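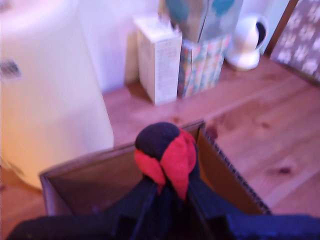

*Red and black ball over the cardboard box, mid-episode.*

So this is week 2 of teaching the gripper to put things in a box, and I am officially hooked! The plan (borrowed from a forum post by someone at Plamik) was 100 episodes with one ball before changing anything. I got to 6 on the first evening and then spent the rest of it fiddling with file names.

The ball is a nice soft thing to learn on, because it forgives a sloppy grasp. Maybe too much. I threw out a whole batch where I'd hesitated over the box every single time, and I really don't want the model picking that up from me.

I'm now moving the box a little between episodes, which makes me slower but the data looks a lot less samey. Training run goes on the Novis machine this weekend. If you've tried mixing fast and slow demos in one set, tell me how it went, I'd love to know!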